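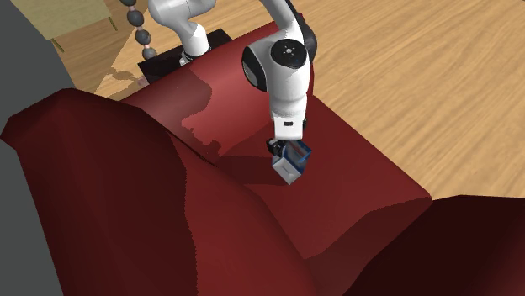 Reupholster or replace? Three-seater, 20 years old

grotlow_flats
Quote came back at $1000 plus fabric. The frame is solid but the seat has sagged so badly that guests end up facing each other. My partner wants to keep the colour. I want to keep the $1000.

Lloyd75
Get new foam cut and leave the fabric alone. I paid $75 a cushion and did the swearing myself.

sukran_k
Foam won't help if the webbing's gone. Flip it over and have a look first. You'll also find your missing remote.

Lloyd75
Webbing doesn't go on a decent frame.

sukran_k
Webbing goes on everything, Lloyd. I did chairs for a living until my wrists objected.

ostar
Unpopular opinion – put it on the nature strip and buy another one. Foam, webbing, fabric, a weekend of staples in the carpet, and at the end you still own the old couch.

grotlow_flats
The council wants a booking for the nature strip. Earliest is September.

Kiprono L
So you've got till September to fix it. Try a sheet of ply under the cushions in the meantime. Feels like a bus shelter but you'll sit level.

grotlow_flats
Edited 6/8/25: flipped it. Webbing's gone on the left side. No remote, one fork.

Lloyd75
Left side only, I note.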